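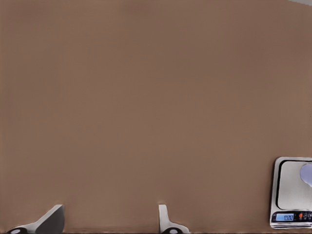 Step 3: Teach the pour in the simulator

If you've followed our club pages this far, you have the bench loaded and both arms waking up in their home pose. Now for the fun bit! We're going to get one arm to pour from the yellow squeeze bottle into the cup on the scale, and every group that tries this ends up cheering at a tiny number on a display.

Open the Clurnik project and load the file called pour_start. Switch to the gripper view first and have a look at the scale. It should read 0.00 before you do anything else. If it doesn't, press reset and load the file again.

Next, open the gripper fully and save that as your first waypoint. Bring the hand to the bottle slowly (speed 11 is plenty) and close the fingers near the middle. Grip too close to the base and the nozzle end swings about when the wrist turns, which is how Ffion Rees managed to knock the cup clean off the scale in our February session.

Lift, then turn the wrist until the bottle is lying nearly flat with the nozzle pointing at the cup. Move in until the tip reaches the rim. Save a waypoint there too, and name it something you'll recognise later. We had a whole evening of "test2new" and it was miserable.
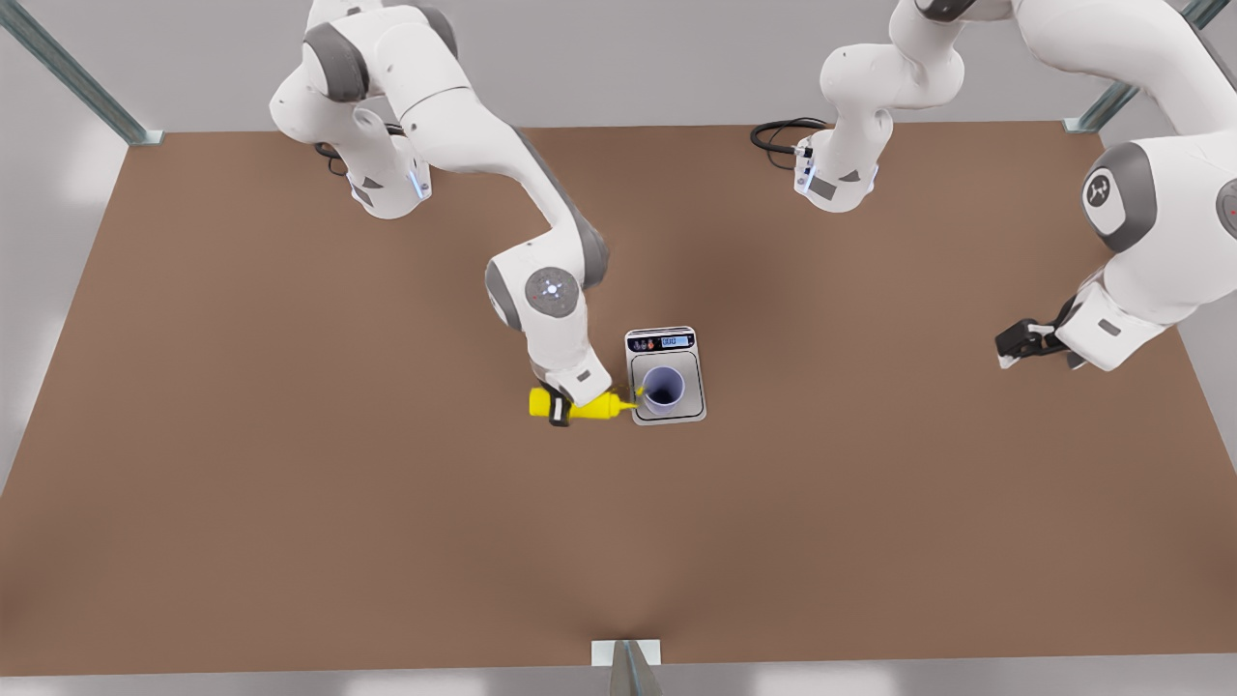

Keep the other arm well back with its gripper open while you do all this. You won't need it until Step 4, and the Jenkins planner gets much slower if the two arms are close together.

Now add a squeeze command and a wait of 1000 milliseconds, then play the whole thing from the top. Watch the display as well as the bottle! Our target for the Ollalitz challenge is 47 grams, and you get 3 tries before you have to reset. If you overshoot, shorten the wait a little and leave the grip force alone.

When you're happy, save your run to the Valow folder with your team name on it. Step 4 brings in the left arm.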